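Is the Lilta hand-held gripper kit worth it for a small packing shop?

Posted by Mayuree Luangrath, November 2019

Hello all. My sister and I pack mixed gift boxes and we want to teach an arm to do part of the picking. The seller, Restoren, lent us the Lilta kit for a trial: hand-held grippers with the blue finger pads, and the software. We are working with sweets, soft toys and small packets, all in one cardboard box on the table. 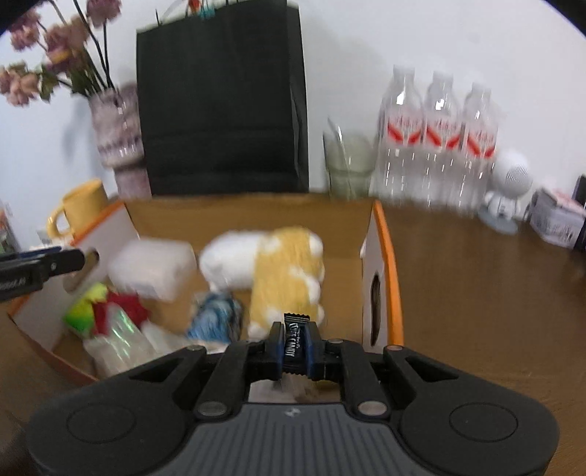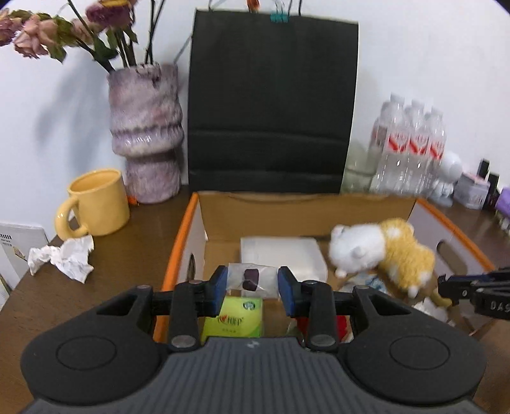 The trial ends in December and then we must pay or send it back. The price for the pair is a little over $2,000. My doubts are the thin wrappers and the clear bags, which are most of our stock. Also the manual says 70 recordings for each item before training, and I do not know if this is enough. Has anybody used it for longer than a few weeks?

Marlene Fontes
We have had ours for 3 months. For soft things I am happy with it. For thin wrappers you should take them by the crimped end and close slowly, otherwise they slide. Clear plastic is harder, as the tracking gets confused by the shine. We moved our lamp to the side and it became better.

About the recordings: 70 was enough for a plush toy, but for flat packets we needed 40 more. Please change the position of the items in the box between recordings. We forgot this in the first week and had to do everything again.

Ask Restoren for the price of spare pads before you decide. They are not in the box and my first set is already worn at the corners.

Peixoto
Get the Iso kit, it is cheaper. Never tried the Lilta but my cousin says the handle is heavy.

Mayuree Luangrath
Thank you Marlene. I will move the lamp tonight and write to them about the pads.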